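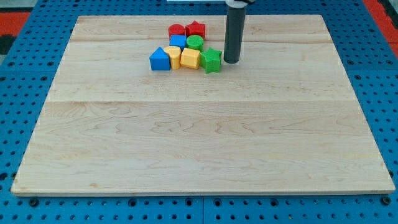

Tabletop Cell Returns to Limited Service After Contact Fault

The Stodley Laboratory has returned its tabletop pushing cell to limited service following an unplanned contact between the arm's end effector and the work surface. There were no injuries. The safety review was completed on Jan 7, 2019, and its findings are summarized below for all staff, students, and visiting users.

The fault occurred during a routine sequence in which the arm lowers its cylindrical tip to the maple board and pushes small plastic blocks from one position to another. The tip is meant to travel just above the wood. During the sequence in question, the controller held a height value that was too low, and the tip pressed into the board while the arm continued to move sideways. The operator on duty used the emergency stop. The arm halted as designed, but the tip remained under load against the surface until power to the joints was released by hand.

The log recorded 23 warnings in the period leading up to the stop. Each one reported that the measured force on the tip was above the normal working range. The warnings were written to the log file but were not shown on the operator's screen. A display setting had been changed in July, when the cell was moved to the newer Vernilura control software, and messages of that class had been hidden from view since then. The review found that the operator acted correctly and promptly on the information available.

Cause of the Fault

The wrong height value came from the calibration procedure. When a tip is replaced, the arm must be brought down to a reference point on the board and the contact height saved. In this case, the tip had been replaced and the reference step had been carried out, but the new value was not saved before the controller was restarted. The controller then loaded the value that belonged to the previous tip, a shorter part. It gave no indication that the stored value was older than the tip record.

Yuk-lan Kuo, who led the review, examined whether the board itself had contributed. The board is made of joined planks, and a difference in level at a seam had been suggested as a possible cause. Measurements taken on both sides of the seam did not support this explanation, and the board has been kept in use.

The force limit was also examined. The limit that triggers an automatic stop had been set at 2000 in the controller's internal units, a figure carried over from an earlier cell with a heavier tool. The highest reading during the fault was 855, and the automatic stop was therefore never reached. The review concluded that the old limit offered no useful protection for work of this kind.

Changes Now in Effect

The automatic stop limit has been lowered to 400. Users may not raise it. Requests for a different limit must be sent in writing to the laboratory office and must include the planned motion, the tip in use, and the expected force.

Force warnings are again shown on the operator's screen. A warning that repeats within a single sequence now pauses the arm, and the operator must clear the message before motion can resume.

The controller will refuse to start if the tip record is newer than the saved contact height. This check was written by the laboratory's own staff and has been tested on the pushing cell only. It has not yet been installed on the cells in the Ferrand and Husel rooms. Until it is, users of those cells must repeat the reference step after every restart and enter the result in the cell log.

The arm may be operated at reduced speed only. Unattended operation is suspended, including overnight runs that had already been approved. A trained operator must remain within reach of the emergency stop whenever the joints are powered. Blocks are to be placed or moved by hand only when the arm is stopped and the control panel shows the hold state.

Comments From the Safety Office

"The stop button worked, and the person beside it used it," said Clémence Jacquet, head of the laboratory's safety office. "Our concern is with the period before that, when the system had recorded a problem and did not show it to the operator. That is the part we have been asked to correct."

Ms. Jacquet added that the practice of leaving operators to locate warnings in the log file would be reviewed on every cell, whether or not the newer software is installed.

Effect on Scheduled Work

Data gathered on the pushing cell after the tip was replaced should be treated as unreliable with respect to tip height and contact force. Almost 1000 recorded sequences are affected. They have been marked in the shared archive and will not be deleted. Project leads who have already used these recordings in reports are asked to contact Ms. Kuo.

Full-speed operation will be considered after the cell has completed a trial period under the new limit without a force stop. Bookings made before the fault remain valid at reduced speed, and users who need a later slot may change their booking without losing their place.

All operators must read the revised procedure and sign the training record before their next session. Printed copies are available at the laboratory office.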